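Programs > Home Skills > Reports to Funders

May 9, 2024
By Bernadette Mercado

Dear Giuliana and everyone at the Donnelly fund,

I'm sorry this runs a bit longer than the last one, but there is a fair bit to tell you! The Feddale laundry and folding sessions have carried on since March, and we've now made 174 home visits, which is a lovely number for a program that began with one borrowed ironing board and a great deal of goodwill from Roxana.

Spending to date is $1,390, of which $319 went on drying racks and the rest on travel and printing the folding cards (the colour ones, after the grey ones proved so hard to read).

Bedrooms

We moved the folding lessons from the kitchen table to the bed, as Kevin had been suggesting all winter. A bed gives you room to spread a top out properly, sleeves and all, and the finished pile can sit off to one side. Stripes are still our favourite to teach with, as you can line the edges up by eye.
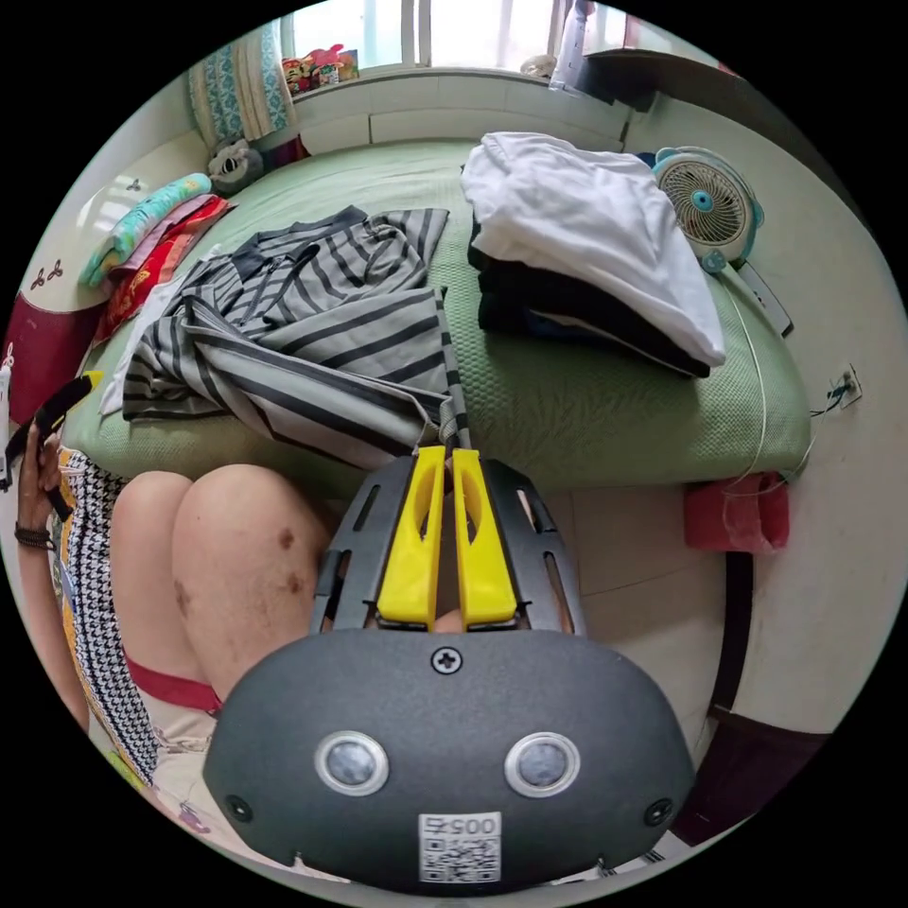

Striped top on the green bed cover, with folded clothes off to the right.
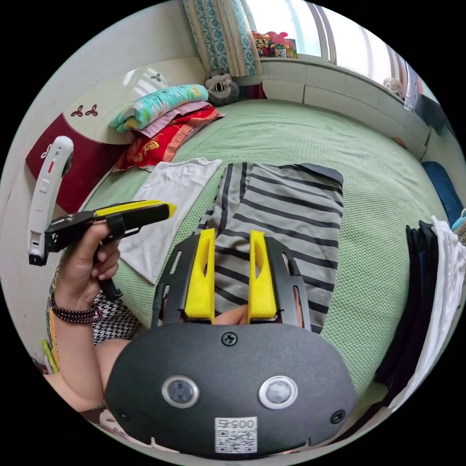
Still to come

Bolley would like 2 more sessions before the summer break, and Arnau has asked about fitted sheets (heaven help us). Marisol is redrafting the card for long sleeves and I'll send it along once she's happy with the wording.

Comments

Kevin A.: Glad the bed idea stuck. My back thanks you.

Marisol Echeverri: Card is nearly there, just fussing over step four.

Roxana: It was my neighbour's ironing board, and she'd like it back please!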